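Vonberg College renews student support grant and adds disability strand

The Learning Support Centre at Vonberg College has had its main funding renewed for a further two years, and will receive a second, smaller award for students with disabilities and long-term health conditions. Both awards begin in September and are paid by the Velton Education Trust.

The main award continues the tutoring and advice scheme that the centre has run from the ground floor of the Jeon Building. It covers students who are the first in their family to enter higher education, students from low-income households, and students returning to study after a break. In the last academic year the centre had 524 students on its books, out of a college roll of 1763.

The second award is new. It provides 100 funded places for students who have declared a disability, with each place carrying a named adviser, a study skills assessment and access to assistive software. Places are not tied to a particular course or year of study. Students already registered under the main scheme may hold a place under the new one, but hours of one-to-one tutoring will be counted once across the two.

Girish Malhotra, head of the centre, said the terms of the main award were largely unchanged. Reporting moves from a termly to a twice-yearly cycle, and the trust now asks for progression figures to be broken down by department. "We were collecting that data already, though not in the format they want," he said. "The student record system will need some work over the summer."

The disability strand will be managed by Baiba Grigaitė, who moves across from the exams office. Her post is full time and fixed to the length of the award. Two part-time adviser posts will be advertised in July, one of them with responsibility for students on placement.

Until now, exam arrangements and in-class support were handled by separate offices, and students had to supply medical evidence to each. From September a single form will be used. Evidence accepted by the centre will be passed to the exams office and the library with the student's written consent, and will remain valid for the whole of the course unless the condition is recorded as temporary. Requests for extra time in the January exams must still be made by the end of November.

The assistive software will be supplied through the Dukon licence held by the college library. It includes text-to-speech, note-taking and screen magnification tools, and can be installed on personal laptops as well as college machines. Training sessions are planned for the first three weeks of term - mornings for new students, afternoons for those returning.

Han-gyeol Heo, the student representative on the centre's advisory group, said the single form was the change most often asked for in last year's survey. The group had also asked for evening appointments. These will be offered until 7pm during term, by telephone or video call only, as the Jeon Building closes to students at 6pm.

Tutoring in mathematics, statistics and academic writing continues as before. Chemistry is added this year at the request of the science departments. Group sessions stay at a maximum of six students. The book loan scheme also continues, with the loan period extended from four weeks to a full term for core textbooks.

Students registered last year do not need to apply again for the main scheme but should check that their contact details are up to date. Applications for the disability strand open in August through the student portal. Paper forms will be available from the front desk, and in large print on request. Applications received after the places are filled will go on a waiting list, reviewed by Mal-soon Jang in the registry at the end of each term.

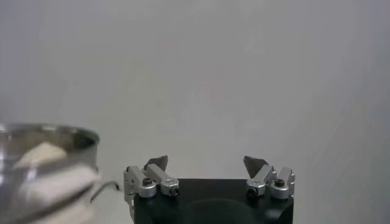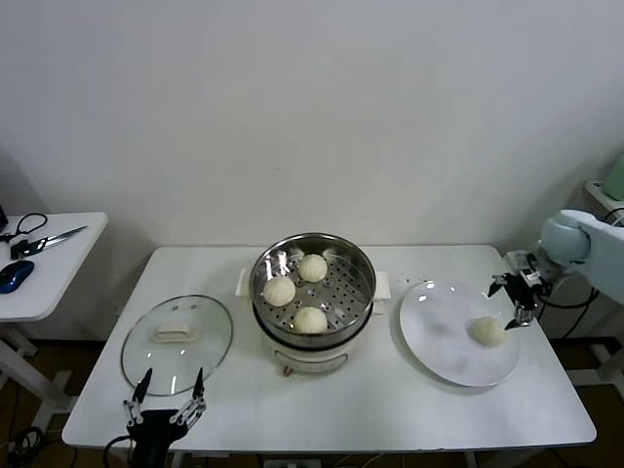
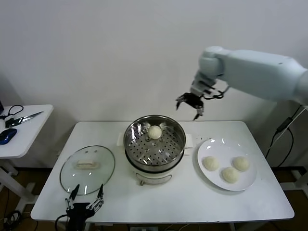
Second and third pictures: steamed buns in an electric steamer, with the glass lid set down to the left.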